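The Bundo cell at Hurnar is back on its regular maintenance schedule. Gripper checks are performed in the simulated cell before any change is released to the floor.

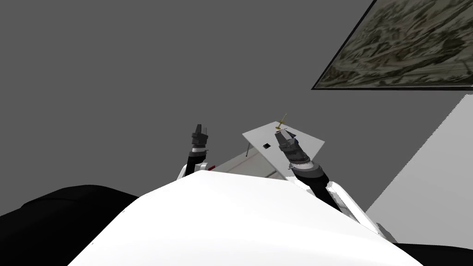
Wrist calibration is reviewed every 9 days. Both arms are checked, including the one held away from the table - its gripper is empty, but its zero position still matters.
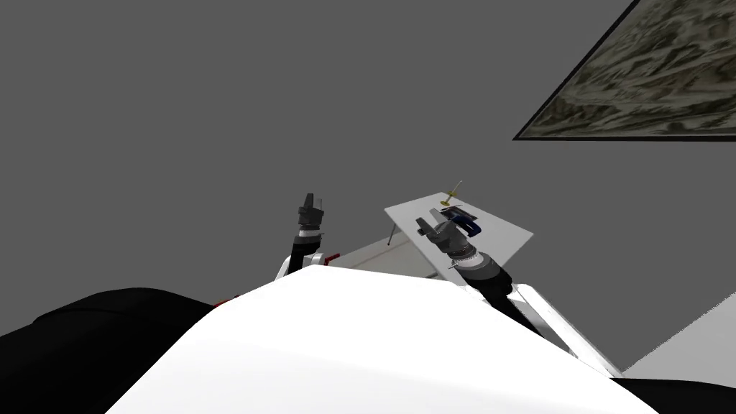

171 words - full notice on Trutivia

Approach height is set with the fingers just above the tabletop, close to the blue object. Staff should log 3 readings per arm.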